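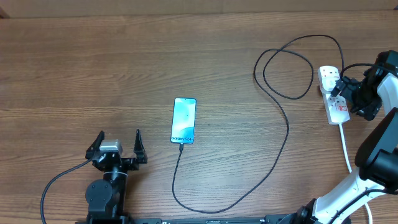
Violeta Maldonado thinks the rule should be written the other way round. Phone end first, wall end last, always, and if an arm does it the arm follows the same order a person would. She said so before I'd got my coat off. I said the Gatlow sheet doesn't give an order at all, it only says "connect safely", and she said well exactly.

So that was the morning. Rewriting section 9. Still not done.

What I have so far, for tomorrow when I've forgotten:
Plug held by the body, never by the cord. Nobody argues with that one.
Slack cable kept clear of the other arm. Loops are allowed on the table, not across the rail. Violeta wants a set length, I don't, cables are all diffrent.
Power strip switched off at the wall while a gripper is on a plug. This is the big row. Cai do it live, their people say 1,750 goes without a trip and why change. Lekeck switch off every time and lose half the afternoon to it. I'm with Lekeck. A metal pin half in and half out is the bit I don't like, and no amount of good runs makes me like it more.

Hands out while either arm has power – we all agree, then we all reach in. Me too, twice before lunch. Put my own name in the log, felt silly, left it there.

Rang Oltden about three. They want the standing arm parked and its motors off if it isn't part of the job. I'd only written "still". Still isn't the same as off, fair point, changed it. They also want a check of the plug faces every 200 goes, and a new strip at 1,000 whatever it looks like. Seems early to me but strips are cheap so I put it in.

Need to ask who signs when the rule gets broken on purpose, for a test. At the moment it's whoever is nearest the pen.

Violeta read the draft at five, crossed out "should" everywhere and wrote "must". Crossed out one of her own by mistke. Home late, no bread in. April and still need the heating on. Ring Cai first thing, get the switch-off bit settled, then type it up.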